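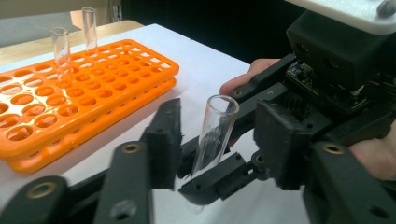 Glass tube held between the two fingers of the hand-held gripper, Ilura prep room. Two more tubes stand in the orange rack.

Tube handling at Ilura: the bench work

Print this page | E-mail this page

The gallery covers one task in the sample preparation room at Ilura's Likbridge site: moving glass test tubes between rack and bench. The task is being transferred in stages from bench staff to an automated cell supplied by Mudham. The work at this stage is demonstration. An operator holds a gripper by its handle, closes the fingers on a tube and carries out the move by hand. The moves are recorded and used to set up the cell.

The prep room has 10 bench staff. Before the project, racking and unracking was shared among all of them and fell mostly in the first part of the shift. It is now scheduled as a separate duty.

The grip

The fingers are black printed parts with brass inserts. In the opening picture the tube is upright and open at the top, with a finger on each side of it and the pointed tip of the right finger assembly under its lower end. Operators are asked to bring the fingers in slowly and to stop closing at first resistance. Glass gives little warning through a printed linkage. Staff who have handled tubes for years report that the hardest part is the loss of feel in the fingertips, and most of them overgrip for the first few sessions.

Bláthnaid Madigan, who runs the prep room, rewrote the handling sheet after the first month. The old sheet said "pick up tube." The new one breaks the same action into approach, close, lift, clear and set down, with a separate line for what to do if the tube tilts. New hires now learn from this sheet whether or not they will work with the gripper.

The racks

Racks are stacked two high on the white work surface and set at an angle to the operator. The angle varies between sessions on purpose. A set of moves recorded with the rack always square to the bench edge was of little use on the cell, where racks arrive as the cart leaves them. Empty tubes are used for all demonstration work. Filled tubes stay with bench staff and will remain there until the cell has been signed off for liquids.

The operator

A demonstration block is 80 moves. Operators then change over. The gripper is heavier than anything else handled at the bench, and the first complaints were of sore wrists and thumbs. Folasade Balogun, the safety representative for the shift, asked for the block to be shortened from its original length and for a padded rest at the front of the bench. Both changes were made in March. Her request that demonstration time be entered on the roster as its own line, and not as general bench time, was also accepted.

Moves recorded to date: 3681. Broken tubes in the same period: 23, most of them at set-down, where the tube meets the rim of the hole before it is vertical.

What changes on the shift

No posts have been removed. Two bench positions have been rewritten as cell attendant positions, with duties that include loading carts, clearing faults and checking racks after each run. The pay grade for these is under review. Label checks, filled tubes and anything chipped or cracked stay with people. Some staff have said they miss the racking hour, which was the one part of the shift when they could talk while they worked. Others asked to be taken off it years ago.

The open question is who answers for a misplaced tube once the cell is running. Under the draft procedure the attendant signs for each rack at the cart, before and after. Madigan's view is that one signature, after the run, is enough, and that the other should come from the engineer who released the program. The draft is with both departments.

Posted 2022-01-24

Related items
Cart routes at Likbridge: revised floor plan
Khương line: packing staff on their first year with the palletizer
Handling sheet for glass tubes, revised
Cell attendant duties: questions from the shift meeting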